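Polling station check, Zurka Hall, ward by-election
Checked 2/5/20 by Hamish Skinner

**Access**

- [x] Step-free way in from the car park. Ramp is firm, handrail tight.
- [x] Main doors hold open without a wedge.
- [ ] Sign at the Brzozowska Road gate. Missing. The old one still gives the November date and must come down first.
- [x] Door width 54 inches, fine for wheelchairs.

**Voting area**

- [x] Room for 2 booths and one low booth.
- [ ] Booths face away from the windows. The left one doesn't. Turn it before opening.
- [x] Lighting good at all writing shelves.
- [ ] Notice on how to mark the ballot paper, large print. Only the standard size was in the box. 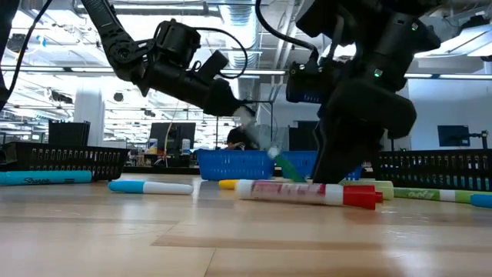 Markers on the tabletop.

**Fire and electrics**

- [x] Both exits unlocked and clear.
- [x] Extinguishers in date.
- [ ] Extension lead by the clerk's desk crosses the walkway. Tape it down or move the desk.
- [x] Seating limit of 33 posted by the door.

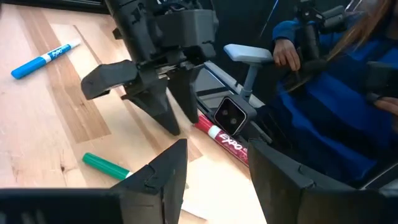 Citlali Zepeda asks whether the desk could go against the back wall, where there is a double socket. She clerked here last time and says the queue bent round the lead all evening.

Reply: yes, if the register can still be seen from the door. Will try it when the booths go up.

**Ballot box and papers**

- [x] Seals match the list.
- [x] Box stands in full view of the presiding officer.
- [ ] Spare seals. 18 on the list, none in the bag. Ask the elections office.
- [x] Lockable cupboard for unused papers. 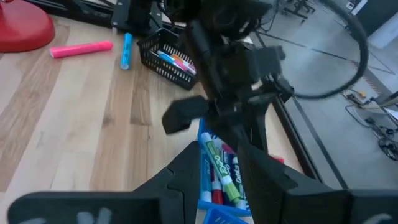
Weronika Chmielewska: the cupboard key sticks and needs a hard turn to the left. Please don't pass it on as working. Two parties sent agents last year and both complained about the wait.

Noted, tick left in for now, locksmith to be rung.

**Outside**

- [x] Tellers' spot marked, clear of the entrance.
- [ ] Party posters on the hall railings. One found, to be taken down by the hall.
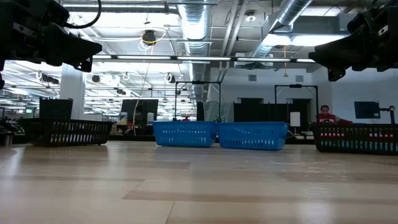
Black and blue baskets, side by side.

Second visit needed for the open items. Miyuki Miyazaki to sign off.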